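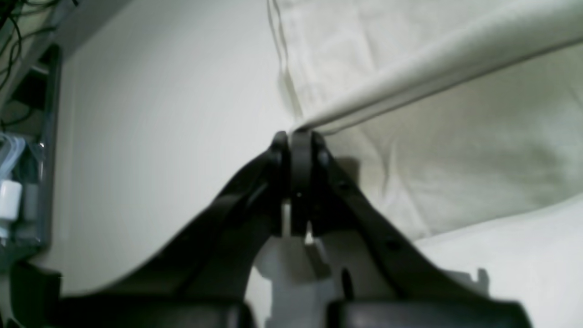

A two-fingered gripper holds a piece of cream-colored fabric at its folded edge.

Laundry robots can fold a towel, but the basket is still a problem

5 October 2022

A robot arm that folds towels has finished a months-long trial at a commercial laundry in Chidiac, and the results are mixed. The machine got 87 percent of its towels folded to the laundry's own standard. It did much less well with everything else that comes out of a dryer.

The trial was run by Soriteo, a small automation company, with the laundry operator Jelen. It began in March and used one arm with a two-fingered gripper and a camera near the wrist. Jelen handles linens for guesthouses, gyms and a few clinics, and most of what it folds is flat: towels, pillowcases, napkins and sheets.

Folding is one of the last jobs in the building still done mostly by hand. Washing and drying have been automated for decades. Large plants have had ironers and sheet folders for nearly as long, but those machines need a person to feed each piece in straight, by the corners. Soriteo wanted to find out whether an arm could take over that step and the fold that follows it.

The company says the fold itself is the easier part. Once the gripper has an edge between its fingers and the cloth is hanging free, the software can work out where the far corners are and bring them together. Picking one item out of a heap takes longer and fails more often. Cloth has no fixed shape, and two white towels lying on top of each other look a lot like one.

In its written summary, Soriteo said the arm needed an average of 40 seconds per towel when the towels were laid out singly on a table. When it had to pull them from a pile, the time rose to almost 2 minutes. Jelen's staff fold a bath towel in a few seconds and do not slow down much when the pile is messy.

The most common mistake was picking up two layers at once. The gripper would close on what the camera took to be a single edge and lift a second towel along with the first. In the early weeks the system did not notice and folded both together. A later version of the software checks the thickness of the grip and drops the item if it seems wrong, then tries again. That cut the number of bad folds and made the arm slower.

Fitted sheets were tried for one week and dropped from the trial. The elastic corners pull the fabric into a bundle, and the arm could not find an edge it was confident enough to hold. Gym shirts went somewhat better, although sleeves that came out of the dryer inside out had to be fixed by a person first.

Jelen said it will keep the arm for towels and small flat items through the winter. It works on a separate table from the hand-folding line and is given orders that are not due the same day. The laundry has 13 people on its folding floor and said none of those jobs has been cut. Two of the folders were trained to restart the arm and clear it when it gets stuck.

One thing the staff asked for was a way to stop the machine in the middle of a fold and take the item away. The first setup made them wait for the arm to finish or give up. Soriteo added a pause button at the side of the table in the second month, and the laundry reports that it gets a lot of use.

Soriteo is not the only company working on cloth. Ornilel, which makes kitchen and laundry equipment for apartment buildings, has been testing a folding cabinet for shared laundry rooms. It uses rollers and clips in place of an arm, and the user hangs each piece on the front by hand. Ornilel says the cabinet is quicker than an arm and cheaper to build, but it accepts a narrower range of sizes and cannot pick anything up for itself. The company has not given a sale date.

Neither company is promising a machine for the home soon. A household load is harder than a commercial one in several ways. It mixes socks, jeans, baby clothes and bedding in a single basket, and each family folds things differently. A laundry can sort its work before it reaches the robot. A person at home would have to do that sorting, and by then a good part of the chore is done.

Price is the other obstacle. Soriteo would not say what the trial system cost, but it described the arm as standard factory equipment and said a home version would need to be much cheaper and safe to have around children and pets. It would also need to fit somewhere. The arm at Jelen, with its table and safety markings, takes up about as much floor as a parked car.

The next round of tests will look at pillowcases and napkins, which Jelen handles in large numbers, and at ways of loosening a pile before the arm reaches in. One idea is a tray that shakes gently to spread the items out. Another is to have the arm lift a piece, let it hang, and take a second grip at the lowest corner before it starts to fold. Soriteo has tried the second method on a small scale and says it helps with thin fabric. On heavy bath towels it made little difference.

The laundry also wants the arm to stack what it folds. At present it leaves each towel at the end of the table, and someone comes by to collect them.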